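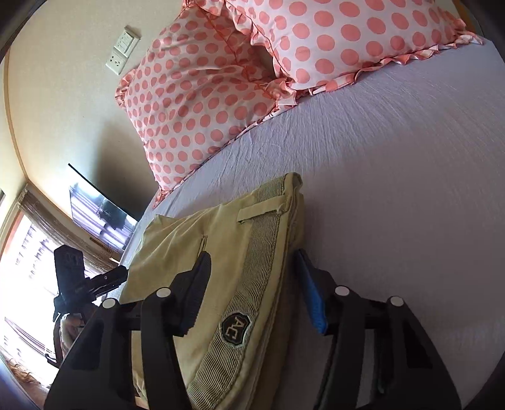
Khaki pair, waistband to the right, both grippers in. Pillows at the head.

Folding by hand-held gripper: why do my trousers all come out different?

lintfilter
Posted March 2023

Long-time reader, first-time trouser folder. I'm collecting folding demos with a pair of hand-held grippers, one per fist, on an ordinary bed. The plan is to train a two-arm setup on them later. So far I have 100 episodes and the policy has learned to approach the garment with great confidence and then pat it.

My guess is that I fold like a person. Sometimes I take the waist first, sometimes the legs, sometimes I change my mind halfway and smooth something for no reason. Do I need to write myself a script, or is variety good? I have read both opinions, usually from the same people.

ohm_sweet_ohm
Script. Always a script. Pick a first grasp, pick a fold direction, and stick with it until you hate it. If half your demos start at the waist and half start at the cuffs, the model may well average them and reach for the knee. Your patting problem sounds a lot like that.

gantry_goblin
Disagree with ohm, as is tradition. A script gets you a robot that can fold one pair of pants lying in one spot. Nudge them over by a hand's width and it performs the whole routine on bare sheet. I'd keep the order of the steps fixed and move everything else. Different start positions, different crumples, different pants.

ohm_sweet_ohm
That's a script, goblin.

gantry_goblin
It's a script with self-respect.

tendon_and_toe
What does the waistband do in your demos? Stretchy ones are a pain. You pinch the elastic, it gathers, you let go and it goes back to whatever it had planned. When I was doing sweatpants on the Bindeck arms I ended up grabbing the plain cloth below the band every time. Success went up. Dignity about the same.

lintfilter
It's ribbed elastic and yes, it has opinions. I've been pinching right on it. Will try lower down.

Here's a folded stack, so you can judge the standard I'm working to: 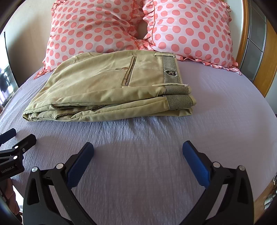 The finished article, or as finished as I get. Striped waistband, pocket on top.

tendon_and_toe
That's a perfectly good fold. I've paid for worse.

Look at the waist end, though. Two layers of stripe, one above the other, and they look pretty clear from there. I'd use that as your end condition. If you can see both bands, stop. Hands off, end the episode. A lot of people keep fussing after the fold is done and then the robot learns that fussing is the last step.

liew_side_load
Pale sheet is a kindness to your vision model, by the way. We did ours in the Liew workshop on a gray blanket with gray joggers and spent December finding out what that costs.

My actual question is why you're doing this with hand-held grippers at all. If you've got the arms, teleoperate them. Then you know every motion is one the arm can make. With the hand-helds your wrist does something lovely and human, and the arm hits a joint limit trying to copy it.

lintfilter
Tried it. Puppeting the arms through one pair of pants took me 11 minutes and I had to lie down. With the hand-helds I'm done in well under one. I can live with throwing some episodes out.

liew_side_load
How many do you throw out?

lintfilter
After running them through the reachability check in Brenasent, 40. Out of the 100. I was hoping you wouldn't ask.

liew_side_load
I rest my case and also my wrists.

gantry_goblin
Sixty usable is still more than he'd have got by remote control before lunch. Lintfilter, slow down and keep your elbows in. Most of my rejects came from reaching across myself with the left hand to tug a corner straight. It feels natural, and then the two arms want to be in the same place.

ohm_sweet_ohm
Also rerecord in short blocks. I do 5 at a go and then watch them back before doing more. You spot bad habits quickly. Mine was opening the jaws before the cloth was down, so every fold ended with a small flop.

bralloten_user
Late vote for mixed garments from day one. On the Bralloten rig we did a single pair for weeks and the model got attached. Gave it a second pair with a different waist and it just hovered. I don't mean shorts or a skirt, only other pants.

tendon_and_toe
Counterpoint: get one pair working first so you know the pipeline isn't broken. Hovering over new pants is at least a problem you can name.

lintfilter
OK. Fixed order of steps, grasp below the elastic, elbows in, stop when both bands show. I'll do a block tonight and watch it back before I record more. Still undecided on the second pair. I'll post the reject count, whatever it is.

liew_side_load
We'll be here. Bring the wrist angles.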